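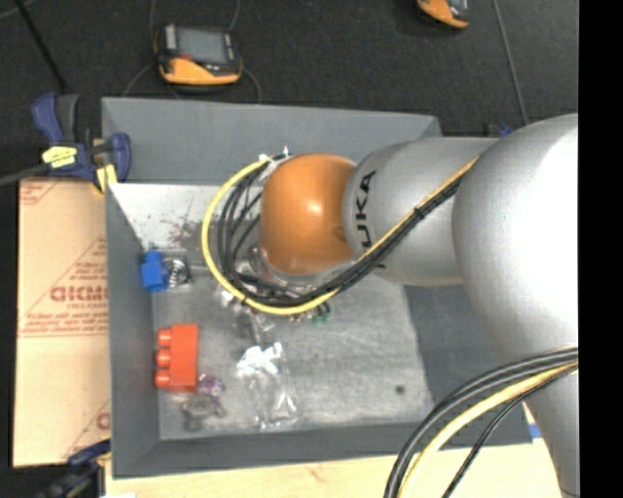

So, can a machine tidy up after us yet? Some of it, slowly, and with a person standing close by to help when it gets stuck.

I promised last month that I would come back to the subject of robots and chores, and several of you wrote in to hold me to it, so I spent most of a Tuesday at the Hikstead workshop with Helju Paju and her small crew. Helju has been trying to get an arm to do what any parent does at bedtime, which is pick one thing at a time out of a heap and put it where it belongs. Toy blocks are her favorites, I think because they forgive you. A hard plastic block with studs on it gives the fingers something to hold, and a camera can find a bright color against a gray bin without much fuss.

Clear plastic is another story! A crinkled bag catches the light and you can see right through the rest of it, so the software has to guess where the bag ends and the bottom of the bin begins. Small bits are hard too, especially when they sit close together, and Helju says anything in a clear package gives her a headache of its own. The Skultlow software they use has practiced on 3,756 picks so far, and she would like a good many more before she lets it near a real playroom.

What surprised me was how much of the day goes into plain old shop work – clamping the bin so it won't slide, minding the cables so they don't snag when the wrist turns, finding the screwdriver. Wiremu Hinds, who came over from the Clirnotville packing plant to have a look, told me his people would gladly hand off the sorting, but they would want it to run through a whole shift with no more than three stops. Helju laughed at that and said to ask her again in October.

I went home and picked up my own living room floor in six minutes, grumbling the whole time – and I'd still hand the job over tomorrow if they'd let me.

14 shares | 6 comments

Home | Past Issues | Subscribe | Contact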